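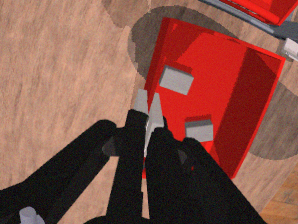
Chapter 3
Open Containers in Storage and Counting

3.1 Introduction

Most goods held in a small warehouse spend more time in an open container than on a truck or a sales shelf. The container sets how much floor the stock takes up, how easily a worker can see what is left, and how often the recorded quantity differs from the real one. Chapter 2 treated the pallet as the basic unit of storage. The present chapter moves down one level, to boxes, bins and trays without lids.

The term open container is used in the sense given by Keskinen and Ban: a rigid vessel with a flat floor, four walls and no fixed cover. Sacks, nets and wire cages are left to Chapter 6. A container with a loose lid is treated as open if the lid is stored apart from it during working hours.

3.2 Nominal and usable volume

The nominal volume of a container is the product of its inside length, width and height. The usable volume is smaller. Walls are often sloped so that empty containers will nest, and the top layer of goods must stay below the rim if full containers are to be stacked. The ratio of usable to nominal volume is called the fill factor and is written f.

Suppose a bin has a nominal volume of 148 liters and a fill factor of 0.75. Its usable volume is then 111 liters, and the remaining 37 liters cannot be planned for. A common error in student work is to apply the fill factor twice, once when choosing the bin and again when setting the reorder point.

Goods of regular shape do not always raise the fill factor. Rectangular blocks placed by hand in neat rows may come close to filling the floor of a bin, while the same blocks dropped in at random leave gaps at every corner. Round goods are less sensitive to the method of loading.

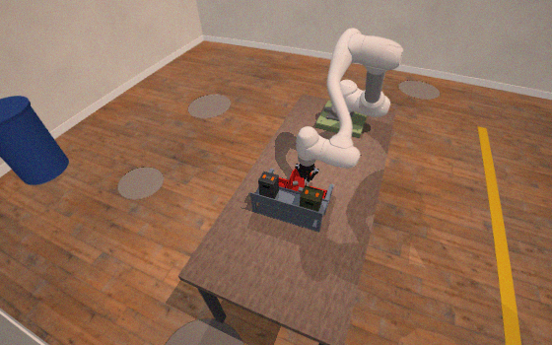

Figure 3.1 Gray open-topped box on a table, below a robot arm.

3.3 Visibility and counting error

A count taken by eye depends on the angle of view. From directly above, the floor of a shallow bin can be seen in full, but items in lower layers are hidden. From the side, a high wall hides everything below the rim. Quintela separates these cases as layer loss and wall loss, and the two are estimated separately in Section 3.6.

The Lelden depot study, used throughout this chapter, compared eye counts with weighed counts for 90 bins of small parts. Wall loss was the larger source of error on upper shelves and layer loss on lower ones. Mandagi later repeated the work at Cusmont with deeper bins and found the same pattern.

3.4 Plan of the chapter

Section 3.5 derives the fill factor for sloped walls. Section 3.6 covers counting error. Section 3.7 applies both results to the choice of bin size, following the method of Magalhães. Readers who have not met the reorder point should review Section 2.4 before going on.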